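Section 4: Fitting the fingers and checking the wrist view

By now your Enska arm should be bolted down and through its first power-up, so take a breath, because the fiddly part is behind you. In this section we'll fit the two soft-faced fingers, and then we'll look through the wrist camera to make sure they sit the way they should. Set aside 19 minutes if it's your first time.

1. Open Trovulham on your computer and choose Service, then Park. Wait for the arm to stop moving, and then switch off the motor power at the supply.

CAUTION: Please don't fit fingers with the motors powered, even if the arm looks perfectly still. The gripper can close without warning, and it closes harder than you'd expect.

2. Slide each finger onto its mount until you feel it seat. The tips should lean in toward one another.

3. Tighten the screws a little at a time, going back and forth between the two sides — this keeps the fingers from creeping out of line while you work.

4. Switch the motor power back on, keep your hands clear, and choose Gripper, then Nearly Closed.

5. Open the Wrist View tab and compare what you have with the picture.

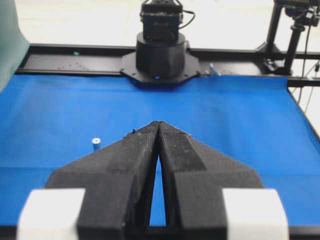
Figure 4-2. Wrist view with the fingertips nearly meeting over the blue work surface.

Look for a tall, narrow gap shaped like an upside-down V, with a finger coming in from each side. If one finger reaches well past the other, go back to step 1, park the arm, cut the power, and reseat it.

NOTE: The finger faces pick up dust and pale flecks rather eagerly, mostly near the tips. A lint roller takes care of it, and a light speckling won't hurt anything. Please skip the alcohol wipes, though, as they harden the surface.

6. When you're happy with the fit, choose Save Finger Position. Trovulham will show a value for the gap. Anything between 87 and 139 is fine, and you might jot it down inside the cover of this guide, where you'll find it again when you change fingers.

If you get stuck, write to Mwangi Nyaga on the Prendotia support desk and include your saved value. Section 5 covers teaching the first pick.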